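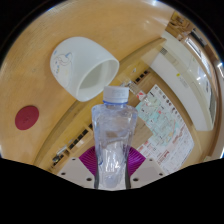
無垢のテーブルの輪じみについて教えてください。3月に引っ越して、Nesenというお店で木のテーブルを買いました。オレンジがかった蜂蜜みたいな色で、木目がきれいで、もう毎日なでてるくらい気に入ってます(笑)。それなのに先週、白っぽい輪っかがひとつできてしまって…。普段このテーブルに出ているのは、細い線で小さな絵が入った白いカップと、ペットボトルの水と、赤い丸いコースターくらいです。コースターは一枚しかないので、カップを置くとペットボトルは直置きになっちゃうんですよね。でも輪の大きさを見ると、どうも犯人はカップの底のような気がします。

乾拭きしても、固く絞った布で拭いてもだめでした。お店でもらった紙には「オイル仕上げ」と書いてあります。ネットで見るとアイロンを当てるとかマヨネーズを塗るとか、いろいろ出てきて怖くて手が出せません。自分で直した方、いますか? あと、カップって洗ったあと伏せて置くのと横に寝かせるのと、どっちがテーブルにやさしいんでしょう。水切りかごが小さくて、ついテーブルに置いちゃうんです。
投稿者:Otell 2019年6月

Nartey
うちも同じオイル仕上げで、輪じみは何回もやってます! 白い輪なら表面のほうに水分が入っただけのことが多いので、まず何日か何も置かずに放っておいてみてください。私のは一回それで薄くなりました。

残ったら、目立たない裏側で試してから、400番の紙やすりで木目に沿ってかるーくなでます。力はほんとにいらないです。輪のところだけゴシゴシやるとそこだけ色が浅くなるので、まわりもぼかす感じで広めに。粉をよく拭き取って、家具用のオイルを布に少しとって薄く伸ばし、余った分は別の布で拭き取って一晩おきます。オイルは小さい缶で2,000円しました。高いなあと思ったけど、まだ半分以上残ってます。使った布は丸めて捨てると熱を持って危ないので、水にぬらしてから捨ててくださいね。これは缶にも書いてあると思います。

アイロンはラッカーの天板でうまくいったという話は聞くけど、オイル仕上げではやったことがないので私はおすすめしづらいです。

カップは、伏せると縁の水がぐるっと輪になって残るから、寝かせるほうがまだましかな? でも丸いカップだと転がるし、中の水も垂れてくるので、結局ふきんを一枚敷いてます。

匿名さん
コースターもう一枚買えばいいのでは。

Nastden
マヨネーズ、やりました。結果から言うと、輪は少し薄くなったけど部屋がしばらくサラダの匂いでした…。油分が効くという理屈らしいので、だったら最初からオイルを塗ればよかったです。

コースターは私も買い足した派です。一枚370円のフェルトのやつ。ただ、赤とか濃い色のものはぬれたまま置くと色が移ることがあるみたいなので、ぬれたら一度持ち上げて下を拭いたほうがいいですよ。ペットボトルも冷蔵庫から出したてだと汗をかくので、私は下にタオルハンカチを敷いてます。見た目はいまいちだけど、それからは輪じみ、できてません。

Otell
みなさんありがとうございます! とりあえず輪のところには何も置かないで様子を見ています。だめだったら400番を買ってきて、裏側から試してみます。コースターも買います、はい(笑)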